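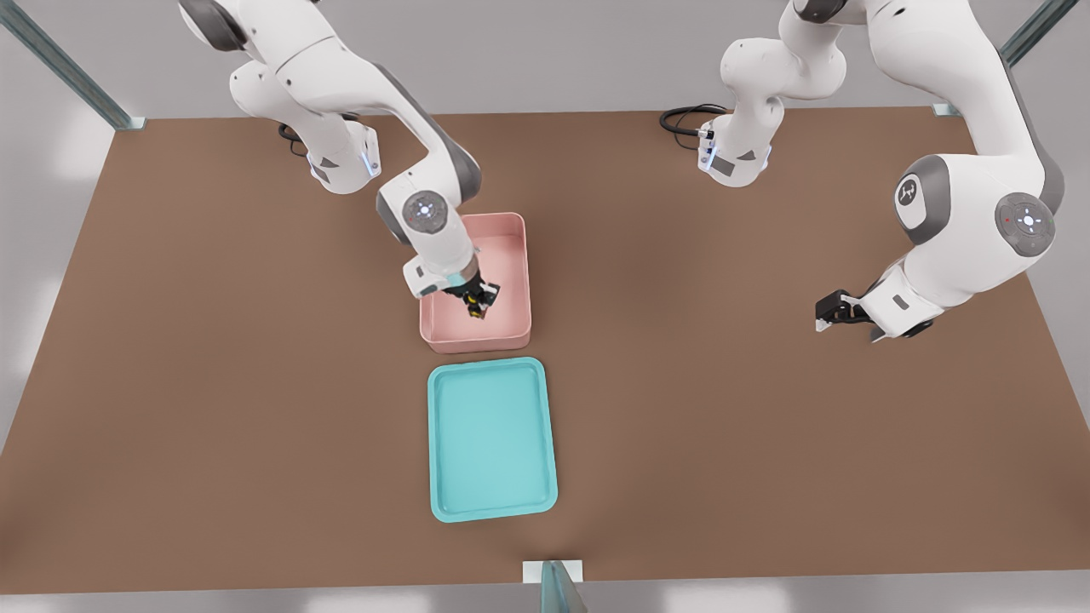 Dos meses con la Gevari Ero en el parabrisas

Compré la Gevari Ero en diciembre, después de que un todoterreno me cerrara en la rotonda del polígono y luego su conductor jurase y perjurase que el que había invadido carril era yo. Sin testigos, sin marcas en el suelo, cada seguro pagando lo suyo y a otra cosa. Me quedó tal cara de tonto que esa misma noche estaba buscando cámaras de salpicadero. Llevo dos meses con ella, he hecho 1266 kilómetros (casi todos de ir y volver al trabajo, que es donde de verdad pasan las cosas) y estoy encantado.

Empiezo por el montaje, que era lo que más pereza me daba. Soy de los que dejan los cables colgando por encima de la guantera y prometen arreglarlo el sábado. Pues con esta no hubo excusa: el cable es larguísimo, se mete por el borde del techo, baja por la goma de la puerta y llega al mechero sin que se vea nada. Tardé menos que en aparcar delante del colegio. La ventosa no, la ventosa no la uséis, poned directamente el adhesivo. Mi cuñado Dwayne, que tiene la misma, puso la ventosa y se le cayó encima del pie en plena cuesta.

La imagen de día es una maravilla. Se leen las matrículas del coche de delante y también las de los que vienen de frente si no van muy lanzados. De noche baja, claro, y con lluvia y farolas amarillas hay que parar el vídeo y probar suerte fotograma a fotograma. Aun así le saqué la matrícula completa a una furgoneta que se saltó un ceda el paso como si la señal fuera decorativa. El ángulo coge bien los dos carriles laterales, que para las incorporaciones de los listos de última hora es justo lo que hace falta.

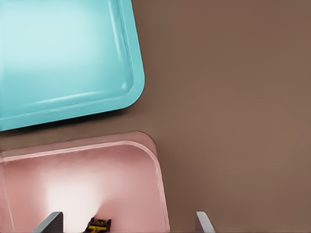

La aplicación se llama Virág y es, para mi gusto, lo mejor del conjunto. Te bajas el clip al móvil en el propio arcén, recortas el trozo que te interesa y ya está. Hay 3 niveles de sensibilidad para el golpe: yo lo tengo en el 2, porque en el máximo me guardaba como accidente cada badén de mi calle y acabé con una colección preciosa de badenes. También marca la velocidad y la posición en una esquina del vídeo. Se puede quitar, y yo lo quité (no por nada, que nadie piense mal).

¡Y el modo aparcamiento! Esto sí que me ha cambiado la vida en el supermercado. Si alguien toca el coche estando parado, la cámara despierta y graba. Me saltó a la tercera semana: una señora abriendo la puerta contra la mía, mirando el roce, pasando el dedo y marchándose tan tranquila. Le dejé una nota muy educada en su coche al día siguiente, porque aparca siempre en la misma fila, y nos entendimos. Ojo con la batería, eso sí. Si vuestro coche tiene ya sus años, comprad el adaptador de Grastbridge que corta la corriente cuando baja demasiado. Se vende aparte, y me parece feo que no venga en la caja.

Más pegas. El micrófono viene activado de serie y me enteré enseñándole un clip a mi compañera Feven, que escuchó entero mi discurso sobre la gente que no pone el intermitente. Los menús están traducidos a medias ("Guardar de evento bloqueada", dice uno) y la tarjeta de memoria que regalan es pequeña, así que en viajes largos va borrando lo de la mañana antes de llegar a comer. Yo le metí otra el segundo día. El manual en papel ni lo abrí, la letra es para hormigas.

Una cosa que no esperaba: conduzco mejor. Saber que aquello lo graba todo, incluida mi distancia con el de delante, me ha quitado bastante mala leche. Sigo gritando dentro del coche, pero ya no me pego a nadie, y mi mujer dice que ahora puede dormirse en el asiento de al lado.

Antes de comprarla miraos bien las normas de privacidad si pensáis subir vídeos a internet con matrículas o caras. Yo no subo nada, lo guardo por si me lo pide el seguro.

Le pongo un nueve. El punto que falta es por el adaptador y por el "Guardar de evento bloqueada", aunque a este último ya le he cogido cariño.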